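Bralstead Opens Hands-On Room for Push-Button Controls

BRALSTEAD – Dirnier, a supplier of switches and control boxes to workshops and small factories, opens its new sample room in Bralstead this October. Buyers, maintenance staff and trade students can try the company's push-button boxes there before placing an order.

The room carries 59 button boxes from the current catalog, which lists 1248 parts in all. Visitors can press every one of them, open the housings and compare the feel of different springs and contact blocks. Each sample is tagged with its part number, its price and the size of the hole it needs.

"People order a button from a drawing and then find it is too small for a gloved hand," said Qistina Harahap, sales manager at Dirnier. "Ten minutes with the real thing usually settles it."

The samples are grouped by use. Small flush buttons for start and reset come first, followed by larger mushroom-head models that can be pressed with the palm. Color is treated separately, and staff can explain which colors are normally used for which jobs. Most button heads in the range can be swapped between housings, so a customer who likes one box and another button can have them put together at the counter.

Dirnier has also set aside 2 workbenches for wiring. Tools, terminals and short lengths of cable are supplied. Henok Wolde, who runs the company's training courses, will teach a basic session on wiring single-button stations each month. The session starts at 9:30 a.m. and lasts until noon. Places are free for students of the Wibisono trade school and $433 for company groups of up to six people.

The fitting-out was done by Batus, a local shopfitter. Sample boxes are laid out on cloth-covered tables at standing height, and lower tables are available for visitors who prefer to sit. 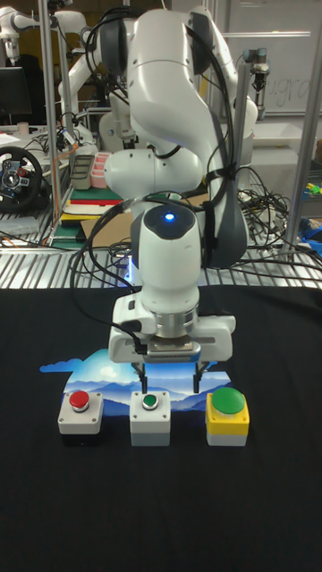

Push-button boxes with red, green and large green mushroom-shaped buttons.

Orders placed in the room can be collected the same day if the parts are in stock. Other orders ship from the main Dirnier warehouse. Customers may bring in an old box for matching – a worn label or a missing cover is not a problem, provided the housing can be measured.

The sample room is open from 8 a.m. to 4 p.m. on working days. Single visitors do not need an appointment. Groups should book ahead through the sales desk.

Press contact: Kurniawati Ismail, Dirnier, Bralstead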